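Sit somewhere you can stay for twenty minutes without being called away. A dining chair is fine. If you use a cushion on the floor, make it a firm one and sit on the front third of it so that your knees drop lower than your hips.

These notes are for people who have joined the Sterdale evening group and want to keep up mantra repetition (japa) at home between meetings. They cover one round of the beads and how to build from there. They don't cover the meaning of the longer chants, which Ruth Tello goes through in the July sessions.

## What you need

- A string of beads. The full mala has 108 and a larger one called the meru. A half mala of 54 or a wrist mala of 27 will do as well.
- A clean cloth to lay across your lap.
- A clock or timer with a quiet alarm.
- A notebook, if you want to keep a record.

Any plain string will serve. Wood and seed beads are easier to move than glass, which slips when your fingers are warm.

## Before you start

Wash your hands and face. Switch your phone off, or leave it in another room. Let the people you live with know when you will be finished.

Sit down and take a few ordinary breaths. Don't try to deepen them. Drop your shoulders and let your tongue rest behind your top teeth. If your back starts to ache in the first minute, move now and get comfortable, as it will only get worse.

## Holding the beads

Hold the mala in your right hand. Drape it over the middle finger and use the thumb to draw each bead towards you. The index finger stays out of the way. Traditionally it stands for the ego, the part of us that points and accuses, and so it takes no part in the counting.

Start at the bead next to the meru. Say the mantra once, move one bead, and say it again. When you come back round to the meru, don't cross it. Turn the mala about and go back the way you came. This is fiddly at first. Practise the turn a few times without the mantra until your hand knows it. 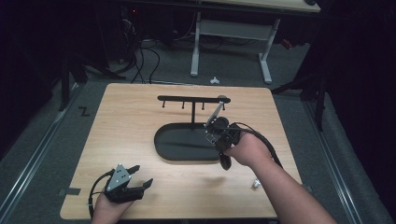 If you are left-handed, Ruth's advice is to try the right hand for a fortnight before deciding. Some people swap after that and some don't. Anyone with stiff or painful fingers can lay the mala on the cloth and touch each bead in turn.

## Saying the mantra

There are three ways of doing it:

1. Aloud, in a normal speaking voice. Begin with this for the first week.
2. Whispered, with the lips moving but hardly any sound.
3. Silent, with lips and tongue still.

The silent form is held to be the strongest, but it is also where the mind wanders off most easily. If you find you have moved ten beads while planning supper, go back to whispering until you are steady again. There is no need to start the round over.

Keep an even pace. Most beginners go too fast towards the end. Each repetition should be clear enough that someone sitting beside you could make out every syllable if you were saying it aloud.

## How much to do

One round a day for 40 days is the usual first undertaking. Pick a time and keep to it. Early morning is recommended in most of the books, but a round done at nine in the evening is better than one missed at five in the morning.

If you miss a day, do your round the next day and carry on. Some teachers would have you go back to day one. We don't ask that of new members.

After the first 40 days you may like to try 1,000 repetitions in one sitting. That comes to nine full rounds and a bit over, so most people do ten rounds and leave the extra uncounted. Put a dried bean in a saucer at the end of each round to keep your place.

## Finishing

When the last bead is done, don't get up straight away. Lay the mala in your lap and sit for 3 minutes with your hands still. Put the beads back in their bag and keep them off the floor. Write down the date and the number of rounds if you are keeping a record, and leave out any remarks on how well it went.

Last revised 07/05/2021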